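Search this guide Search Clear

Norkum Bench Guide
Section 4: Comparing Grippers on the Door Task
By Orysia Hladun
December 8, 2025
12 shares | 3 comments

This section covers the simulated door task, which we use to compare two grippers on the same arm before either one goes on real hardware. It assumes you have finished Section 3 and that the Norkum simulator opens the kitchen file without errors.

The two grippers are the Nitis (rounded fingers) and the Boiko (flat pads). Run the Nitis first. The scoring sheet is laid out in that order, and the Boiko columns take their starting values from the Nitis results.

4.1 Before you start

1. Close any other simulator window. Two copies will write to the same log folder.
2. Open the kitchen file and wait for the status line to read READY.
3. In the Tools menu, choose Gripper, then Nitis.
4. Set the random seed to 2034. Use this seed for both grippers.
5. Set the contact force limit to 4 newtons.
6. Check that the controller is set to Vondetness and not to Default. The setting goes back to Default each time the kitchen file is reloaded.

Note: If the gripper list is blank, the model folder has not been linked. Go back to step 5 of Section 3.

4.2 Running the push test

The push test checks whether the fingers can stay on the edge of the microwave door while the door moves. The fingers stay closed for the whole test and do not grasp anything.

1. Press Home. Wait until the arm stops.
2. Load the path named door_push_a.
3. Drag the contact height slider to Middle.
4. Turn on Show Contacts and Record.
5. Press Step until the fingers touch the door edge, then press Pause.
6. Compare your view with the picture. The fingers should meet the right edge of the door near the middle of its height. The door may be open a little more or less than shown.
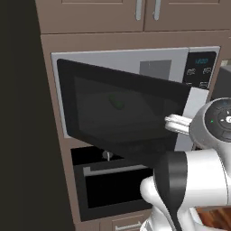 Figure 4-1. Nitis gripper against the edge of the partly open microwave door (simulator view).

7. If the fingers sit too high or too low, press Home and change the contact height by one notch. Do not drag the arm by hand. Dragging clears the path.
8. Press Run. Let the path play to the end.
9. Save the log under the gripper name and the run number.
10. Repeat until you have 270 runs. Batch mode (Section 6) will do this for you once the first run looks right.

Caution: Do not raise the force limit to get past a stuck run. The simulated hinge has no stop on it, and above the limit the door can pass through the cabinet. The log will still mark that run as complete, so the score will be wrong.

Note: The view can be turned with the right mouse button. Turning it has no effect on the results. Save the view if you plan to check the Boiko from the same angle.

4.3 Switching to the Boiko

1. Press Home and wait for the arm to stop.
2. Choose Gripper, then Boiko. The kitchen file reloads.
3. Set the controller back to Vondetness.
4. Enter the seed and the force limit again.
5. Load door_push_b. The Boiko is longer than the Nitis, and path a will drive its pads into the door window.
6. Repeat steps 3 through 10 of 4.2. Figure 4-1 still applies for contact height, although the fingers will look different.

4.4 Reading the scores

Each log ends with three values.

Hold: the share of the run during which the fingers stayed on the door edge.
Slip: how far the contact point moved along the edge, in millimeters.
Peak: the highest contact force, in newtons.

Compare Hold first. If the two grippers are close on Hold, go by Slip. Peak is there mainly to catch bad runs. A Peak that sits exactly at the limit for most of the run means the path is pressing into the door instead of swinging it, and the run should be thrown out.

Thodoris Xenos keeps the scoring sheet. Send him the whole log folder, including the runs you threw out, with a line in notes.txt for each one.

4.5 Known problems

Error 759 on Run: the path and the gripper do not match. Load the correct path and press Home.

Fingers shake at first contact: the controller is on Default. See 4.1, step 6.

Door does not move: check that Hinge Lock is off in the Scene menu. It was left on in the kitchen file sent out in February. Get the newer file from Wouter Van Acker.

Record light stays gray: the log folder is full or read-only.

Next: Section 5, Wrist Camera Settings

3 comments | Share this page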